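The Flendbridge Datum

The benchmark at Flendbridge was a brass bolt set into the north pier of the old road bridge, and for 88 years every elevation in the district had been measured from it. Clodagh Ní Bhriain was sent to check it on April 11, 2025, with a level, two staffs and a form that allowed one line for remarks.

The form was issued by Betancur, the contractor that held the survey records. It asked for the published height, the observed height and the difference. A difference under five millimeters was entered as zero. A difference over five millimeters required a second run. The form made no provision for a third.

She started from the Grallby mark, which stood on rock and had not moved in any survey on file. The line from Grallby to Flendbridge had 27 setups. She kept the sights short and the distances equal, shaded the instrument with an umbrella, and read each staff twice. By midafternoon she had closed on the brass bolt and worked out the result on the hood of the van.

The bolt was 315 millimeters lower than published.

She assumed a blunder. A misread staff usually gives a round number, a whole decimeter or a whole meter, and 315 was neither. She went through the book setup by setup and found the arithmetic clean. Then she ran the line back to Grallby in the last of the light. It closed to two millimeters.

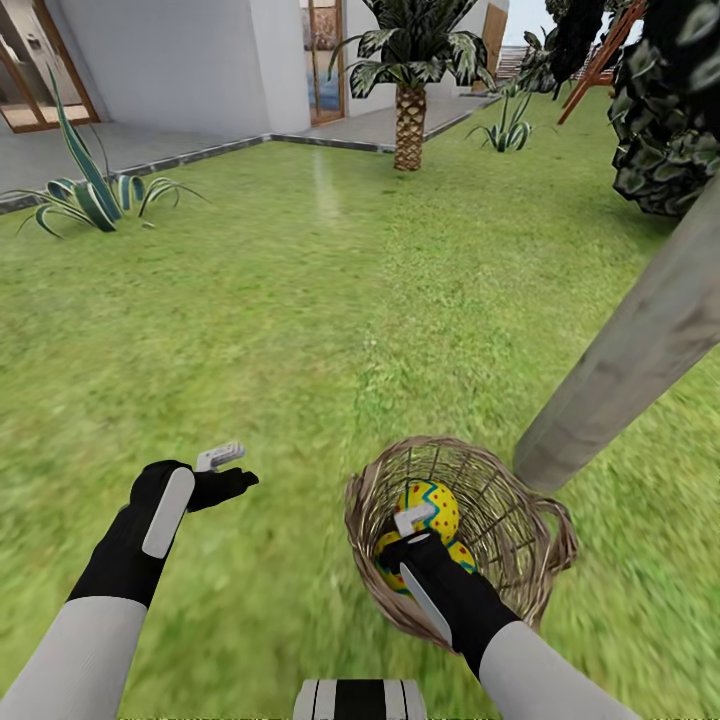 The records were kept in Wamine, in a basement with a dehumidifier that had to be emptied by hand. She had a key and a table. The Flendbridge file held nine previous checks, each on the same form or an ancestor of it. Eight of them recorded a difference of zero. The ninth, which was the earliest, recorded nothing at all in that box, and in the remarks line someone had written: see book 627.

Book 627 was on the wrong shelf, between 645 and a box of unused envelopes. It was a level book of the ordinary kind, with a cloth cover and a pencil loop. The observer had signed only with initials. He had run the line from Grallby four times in one August, and each time he had found the bolt lower than before: 11 millimeters, then 14, then 19, then 22. Under the last figure he had drawn a double rule and written a short paragraph.

The pier was going down, he wrote. He had reported it. He had been told that the mark was the reference for the district and that a reference could not be in error by definition. If the bolt and the town disagreed, it was the town that had risen. He asked that the next observer run the line from Grallby and not from the marks inside the town, which were all leveled from the bolt and would all agree with it.

She looked at the eight forms again. Every one of them had started from the mark on the post office, 40 meters from the bridge. The post office stood on the same clay.

She sat with the book open for a while. There were 1,353 heights in the district index that depended on Flendbridge. They included the crest of the flood bank, the floor of the pumping station, and the sill of the school. All of them had been set out by people who trusted the bolt, in different years, as it sank. None of them could be corrected by a single figure, and each would have to be leveled again.

The dehumidifier clicked off, full. She emptied it in the sink at the end of the corridor and came back.

On the form she entered the published height and the observed height. In the box for the difference she wrote 315. In the remarks line she wrote: see book 627, p. 41 — also see book 1 of the present survey, attached. There was no present survey. She took a new level book from the cupboard, wrote a 1 on the cover, and copied her two runs into it in ink.

Then she signed it with her full name, and put both books on the shelf where 627 should have been.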